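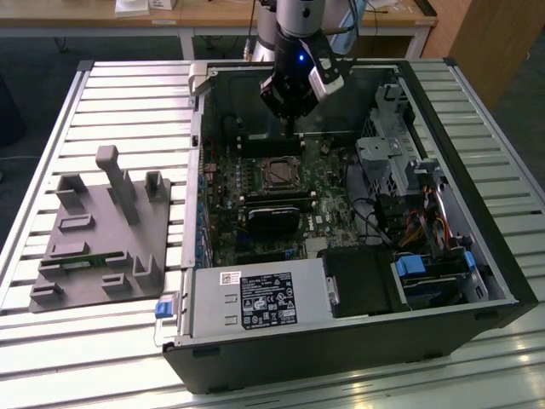 Photo: Celeste Meireles / Plomby

Hi, and welcome to Plomby! I'm Celeste, I fix up old desktop computers in Trallirville, and if you've ever felt guilty about the tower gathering dust under your desk, you've found the right page.

I started out at my kitchen table with 2 screwdrivers and a cousin's PC that wouldn't boot. Word got around (it's a small town) and pretty soon I had towers stacked in the hallway and a family who wanted their hallway back. So now we have a proper shop on the Prusavdale road, with a big slatted aluminum table where a case can lie flat on its side with the panel off. I love that table way more than a person should. Everything's facing up at you - board, drive cage, all those red and yellow power wires - and you can get in there without skinning your knuckles.

People ask what we do with a machine once it comes through the door. We open it, we look it over, we clean out the dust, and then we test the memory and the drive before anyone talks about money. A checkup and cleaning is $85, and a refurbished desktop starts at $200 with a keyboard and mouse thrown in. If a computer is past saving, we pull whatever parts still work and use them to keep another one going.
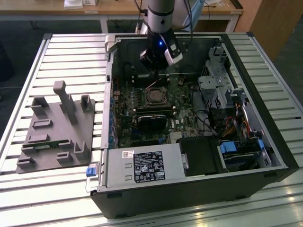

Celeste Meireles told me my old desktop had years left in it, and I figured she was just being nice, but I'm still doing my taxes on it! She even walked me through adding memory myself. - Purba

I do love getting notes like that one. And yes, I'll happily teach you! Our open bench evenings start at 6 and run every month except May, when I'm up to my ears in the school district's machines. Bring your own computer or borrow one of ours. Kids are welcome with a grown-up.

Drop-offs are fine any time we're open. Please back up your files first if you can, take your discs out of the drive, and leave the monitor at home - we have 3 already and no room for yours.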